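Why Is Foam So Light?
A reading page for ages 8 to 11
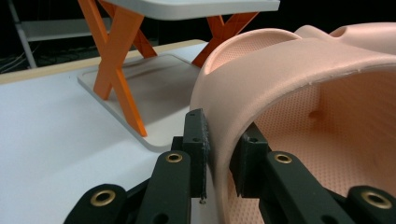
MATERIALS AND MATTER

Foam is found in many parts of daily life. It fills sofa cushions, lines bicycle helmets and keeps picnic boxes cold. Some foams are soft enough to squeeze flat, while others are stiff enough to stand on. A piece of pink foam bent into a curved shell and a square gray sponge may look very different, yet both are made in the same basic way. Each one is a solid material with a great many bubbles of gas trapped inside it.

What is a foam?

Scientists use the word "foam" for any material in which bubbles of gas are spread through a liquid or a solid. The bubbles on top of dishwater form a liquid foam. They are held together by thin walls of soapy water, and when the walls drain and break, the foam disappears.

A solid foam begins in much the same way. The material starts as a liquid, gas bubbles form inside it, and the liquid then sets hard before the bubbles can escape. Bread is made like this. Yeast in the dough gives off a gas called carbon dioxide, the dough rises, and the heat of the oven sets it. If you look closely at a slice of bread, you will see the holes where the gas used to be.

Why does foam weigh so little?

Gas is much lighter than the same amount of plastic or rubber. When most of the space in an object is taken up by gas, the whole object is light for its size. Scientists describe this by saying that the object has a low density.

The Filley Children's Science Room keeps two blocks on its measuring table. They are exactly the same size. One is solid plastic and weighs 1,404 grams. The other is foam and weighs 16 grams. Visitors are invited to lift one in each hand. Many lift the foam block much too quickly the first time, as their arms are expecting something heavier.

Open cells and closed cells

The small spaces inside a foam are called cells. There are two main kinds.

In an open-cell foam, the spaces are joined together by tiny gaps. Air and water can move from one to the next. A kitchen sponge is an open-cell foam. When you squeeze it, the air is pushed out. When you let go under water, the water flows in to fill the spaces.

In a closed-cell foam, every bubble is sealed. Water cannot easily get in, and the gas cannot easily get out. Swimming floats and camping mats are often made of closed-cell foam.

How foam protects things

When a hard object falls on a hard floor, it stops almost at once, and the force on it is large. Foam makes the stop last longer. The cell walls bend, the foam is pressed thinner, and the force is spread over more time and over a wider area.

Some foams spring back to their first shape afterward. The foam liner in many bicycle helmets is different. It is designed to crush once and stay crushed, and for this reason a helmet should be replaced after a serious fall.

How foam keeps things warm or cold

Heat moves slowly through still air. Foam holds air or another gas in small pockets, where it cannot move about very much. A foam cup slows the heat leaving a hot drink. The same cup slows the heat reaching a cold one.

Foam and the environment

Many plastic foams last for a very long time after they are thrown away. They may break into small crumbs that are hard to collect and that animals can mistake for food. Clean foam packaging can often be used again, and some towns accept it for recycling. Ask an adult to check the rules where you live.

Try it yourself

You will need a dry kitchen sponge, a small bowl of water and a kitchen scale.

Weigh the dry sponge and write down the number. Press the sponge under the water, squeeze it and let it go. Lift it out, allow it to drip and weigh it again. Take the first number away from the second. Your answer is the weight of the water held in the sponge.

Words to know

Cell: one of the small spaces inside a foam.
Density: how heavy something is for its size.
Insulate: to slow down the movement of heat.

Text by Vaida Žukauskas for the Filley Children's Science Room. Teachers may copy this page for classroom use.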